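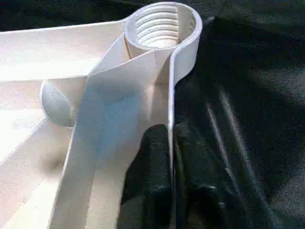

3 oct. 2018 - La société Plimum promet des meubles « réparables à vie ». L'annonce est séduisante, les détails le sont moins. Selon le dossier remis à la presse, chaque étagère de la gamme Harau sera livrée avec un accès au catalogue de pièces détachées : supports, embouts, raccords, tubes. De quoi, assure l'entreprise, ne plus jamais jeter un meuble pour un filetage abîmé.

Reste à savoir à quel prix. Le catalogue compte 350 références, mais seules 16 sont disponibles à la commande. Les autres arriveront « progressivement », sans calendrier. Quant au support d'angle, la pièce qui casse le plus souvent d'après les réparateurs, il est affiché à 6 euros, hors frais de port. Il en faut quatre par étagère.

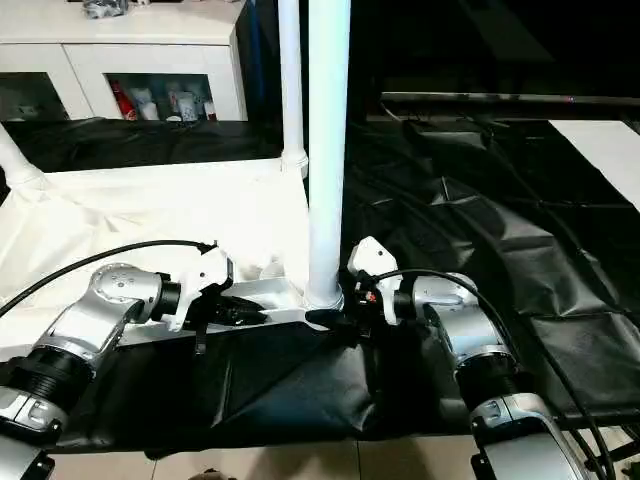

## Une garantie qui ne garantit pas grand-chose

« À vie, oui, mais la vie de qui ? » demande Mariama Gbeho, qui tient un atelier de réparation à Vurnar. Elle a lu les conditions générales : Plimum s'y réserve le droit de retirer une référence à tout moment, avec un simple préavis sur son site. Les plans des pièces ne sont pas publiés non plus, et le pas de vis choisi n'est pas un pas standard - difficile, donc, de se fournir ailleurs.

En mai, l'enseigne Zaidi avait déjà fait une promesse semblable pour ses penderies. Elle revendique depuis 2540 réparations, un chiffre qu'aucun organisme extérieur n'a vérifié et qui inclut, précise une note en bas de page, les simples demandes de devis.
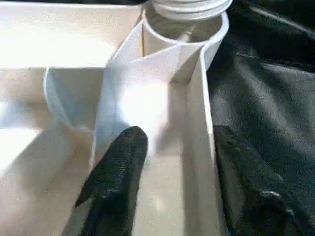 ## Et les anciens modèles ?

Ils sont exclus du dispositif. Plimum renvoie leurs propriétaires vers une remise à l'achat d'un meuble neuf. Interrogée sur la compatibilité des nouvelles pièces avec les étagères déjà vendues, la société n'avait pas répondu à l'heure où nous publions.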